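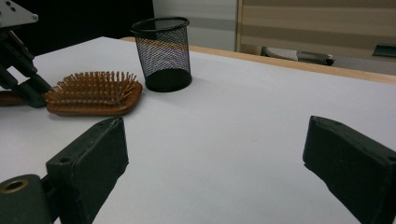 Unit 4: Setting up and looking after the two-gripper bench

Read this before your first bench session. It covers the Handero bench only. The Furen cell has its own handout.

1. Before you switch on

Check the white sheet first. It should lie flat over the work area. An edge that lifts a little is fine, but smooth it down by hand before each block of runs. Wipe off smudges with a dry cloth. Do not use spray cleaner near the grippers.

Next, follow both gripper cables from the handle down to the floor. Neither one may be under a rail or around a table leg. Leave enough slack to lift each gripper to shoulder height.

2. Finger and linkage check

Open and close each gripper slowly ten times with nothing in it. Both fingers should move together. If one lags, look at the link arms on that side before you touch the finger pad.

The ring eyelets at the joints must turn freely. Push each link arm sideways with a fingertip. A little play is normal. If you feel a click, tag the gripper and put it on the repair shelf.

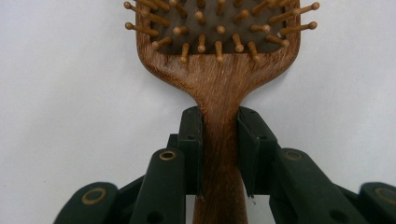

For the grip test, clamp the brush by the handle with the head up and hold it for 25 seconds. The pads should press on both sides of the handle along their full height. If the brush turns when you nudge the head, the pads are out of line. Loosen the pad screws a quarter turn, close the gripper on the handle again, and tighten with the jaws closed.

Scuffs on the pads don't matter. Small chips at the tip can stay as long as they are outside the contact face. Write them in the log so the next group doesn't report them twice.

3. Plates and brackets

Each gripper carries a plate on top. Tighten its bolts by hand with the short key. A bent plate has to be replaced, and after that the calibration in section 4 must be repeated for that gripper.

4. Trial task

The trial task is brush into cup. Pick up the brush, stand the cup upright on the sheet, and lower the end of the handle into it. Keep the other gripper low and open, clear of the cup.

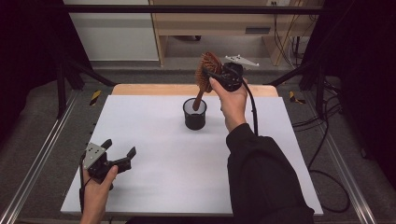
Notes by Lotte Aerts
Bench supervision: Joris Van Hecke
Revised Sun 2 November

Go down slowly. Most failed runs come from tilting the gripper too late, so that the handle catches the rim and the cup goes over. Set the tilt while the brush is still above the cup and keep your wrist still on the way down.

A full block is 64 runs. Stop after run 47 and repeat the grip test. Save the block under your group name and bench number.

5. Faults to report

Report a stiff joint, a damaged cable or a loose plate to Joris the same day. Spare pads and eyelets are in the Van Acker drawer. Sign for what you take.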